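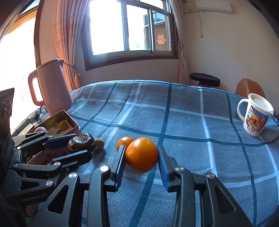

Fruit Sorting by Hand-Held Gripper: Final Report
Prandside Robotics Club, Team Tonach
Emília Pešek and Mārtiņš Lill
Tuesday, May 30, 2023

Our project started with an argument over lunch. Mārtiņš said a robot could learn to clear fruit off a table just by watching people do it with grippers in their hands. I said it would squash everything. We both wanted to find out, so we signed up for the spring project and got to work!

What we did

Each of us took turns working a pair of grippers, one in each hand, and moving fruit from the table into a container. A session was 12 tries, and we changed the layout after every one. We used big fruit, little fruit, fruit touching other fruit, and whatever clutter was already there (we wanted the clutter, because real tables have it). By November we'd like to have 1,000 tries recorded. We're at about a third of that now, and I'm still proud of it.

What we found out

Oranges are wonderful. They're round, the rind gives you something to hold, and the ribbed pads grab it nicely if you come down straight. Small fruit is a different story – you close the jaws a little too early and it rolls off across the cloth. Mārtiņš got much better at this than I did. His trick is to open the jaws only a bit wider than the fruit and wait a second before squeezing.

The hardest layout was a small fruit right behind a big one. We tried it 16 times and got a clean pick on 9. Moving the big one first works almost every time, but we'd like the robot to figure out that order by itself, and that's the part I'm most excited about.

Wrinkles in the tablecloth also matter more than we expected. A fold can stop a rolling plum, or tip it just as you reach for it. We left them in.

What's next

We'll train the first model over the summer and test it on the club's arm, which everyone calls Kubíček. Mārtiņš wants to try grapes. I've told him one bunch, and he's cleaning up.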